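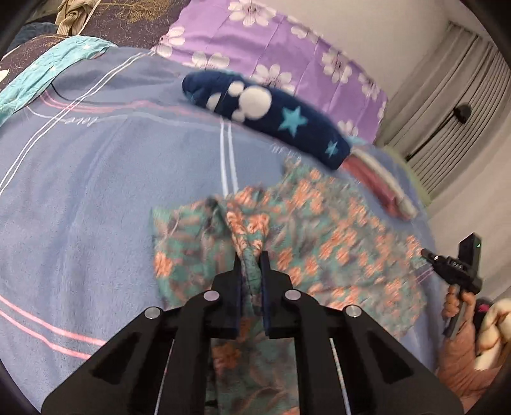
December 15, 2025
Textile wash trials, Menitz bench

Printed cotton swatches, second dye lot. Bath made up to 600 mL, detergent at the usual dose, drum at 400 rpm. Greens held their colour. Orange bled slightly onto the adjacent white strip, grey scale 4.

Swatch 206 frayed at the cut edge and was left out of the mass loss figures. Re-cut with pinking shears.

Lehner balance drifting again, re-zeroed twice. Corina Strebel has the May calibration sheet.

To do: repeat orange at the lower dose, label the spare strips.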